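Tag tracking drops out on one hand of my handheld gripper pair
Posted by Recep Güneş, December

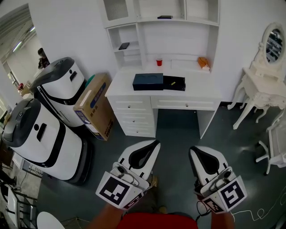

Both grippers with the tags facing out, desk behind.

Hi all, long-time reader, first time I've had to ask for help. I have a pair of handheld grippers that I use to teach a small arm cell how to put things away in desk drawers and on shelves. I hold one in each hand, a camera on my head watches the marker tags, and Ploltport (the tracking program) works out where each hand is. Then the arms are supposed to copy it.

Left hand is perfect. Right hand drops out all the time. I'll be reaching for something and the track just freezes, then jumps maybe an inch sideways when it comes back. On my last good test the log had 110 dropouts on the right and 2 on the left, so I don't think it's me being clumsy! It's worst when I turn my wrist to pull a drawer open and the front tag swings away from the camera.

What I've tried so far: wiped the tags with a dry cloth, restarted everything, swapped the camera cable, moved a lamp. I also ran the calibration again, twice, and it passed both times. The grippers are Canpolat shells, and the tags on the right one are replacements I printed myself after I scraped the old ones up on a shelf. Plain office paper, glue stick, trimmed with scissors. I measured them with a ruler and they looked fine to me.

Is this a tag thing or a camera thing? I'd love to not buy a new camera this month.

Iveta Kopecký
It's the tags. I'd bet lunch on it.

I look after a very similar setup and I've made pretty much every tag mistake there is, so let me save you some evenings. First, print scaling. Your print window probably has "fit to page" turned on, and it shrinks everything by a few percent. You won't spot that with a ruler held up to the desk lamp, but the tracker will — it takes the size of the tag and works out the distance from it, so if the tag is small, it thinks your hand is farther away than it is. Then when the lower tag takes over from the front one, the two don't agree and you get exactly the sideways jump you're describing. Print at 100 percent, then measure the black square edge to edge with calipers. Mine have to be 37 millimeters, but go by whatever number is in your own Ploltport settings, please don't copy mine.

Second, the white border. Did you trim right up to the black when you cut them? People do this because it looks neater. The tracker needs that white edge to find the square at all, and on a white shell you can sort of get away with it until a shadow falls across the seam, and then it's gone. Leave a good margin.

Third, glue stick. Paper bubbles with glue stick, and a tag that isn't flat is a bad tag. I print on matte sticker sheet and press it down from the middle outward with an old bank card. Don't laminate them, and don't use glossy photo paper either, or you'll be back here asking why it only fails near the window.

Getting the old ones off: warm them with a hair dryer on low, peel slowly, and clean up the leftover glue with a little rubbing alcohol on a cloth. Let it dry all the way before the new one goes on. Keep the alcohol off the moving finger parts.

And then you have to calibrate again after you replace them. The calibration you ran passed because it was only checking that the tags hold still, I think, and a tag that's the wrong size holds still just fine. Do the full one where you roll your wrist through the whole range. It takes about 2 minutes.

Necati Bayram
could be the cable. mine did that

Defne Uysal
Agree with Iveta on the tags, but I'd check one more thing while you have it all apart. Look at the ID numbers. When I reprinted mine I grabbed the wrong page of the sheet and ended up with the same ID on two different tags, and the track kept hopping between them. Took me most of a weekend and I blamed the camera the entire time, too. The IDs are listed in the Ploltport hand profile, so just open it and hold each tag up one at a time.

Also tape your gripper cable down along your sleeve if it has one. It probably isn't your problem here, but a loose cable does tug on your wrist at the end of a long reach, and it can swing in front of the lower tag. I use the soft hook-and-loop kind of strap, one at the wrist and one above the elbow.

Recep Güneş
OK so I got out the calipers and the front tag is small, and yes, "fit to page" was checked. And yes, I trimmed them right to the black because it looked neater, ha. IDs are all different, I went through them one by one. Ordering matte sticker sheet tonight and I'll post the new log once they're on.

Related items
Which lens cleaner is safe for a head camera?
Presari arm hums when it's holding still
Moving a Risutora cell to a smaller room
Ploltport won't save my hand profile
Replacing finger pads on Canpolat grippers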